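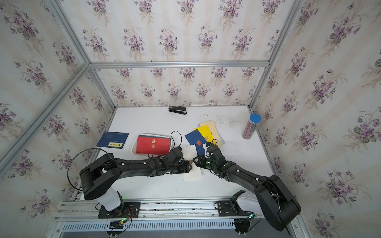

How many demonstrations does a two-armed robot need before it can tidy a desk? In our work at Garham, the first usable behaviour appeared after 541 demonstrations, each performed by a person controlling both arms remotely.

Posted 2018-12-22 by Dilek Keskin
2 min read

The desk task requires the arms to gather cards and booklets and set them in order, leaving the stapler and the pencil container undisturbed. Thin cards remain the principal difficulty. An operator must bring the grippers close together at the middle of the table without letting them touch, and hesitation at that point is recorded along with everything else.

I have therefore asked operators to rehearse for five minutes before any recording is kept. Sessions recorded in November without rehearsal have been set aside. The total now stands at 688.

Comments

Skullon: Do you discard demonstrations in which a card is dropped?

Dilek Keskin: We retain them if the operator recovers the card.

Erdős: I would be interested to know whether one operator's habits dominate the results.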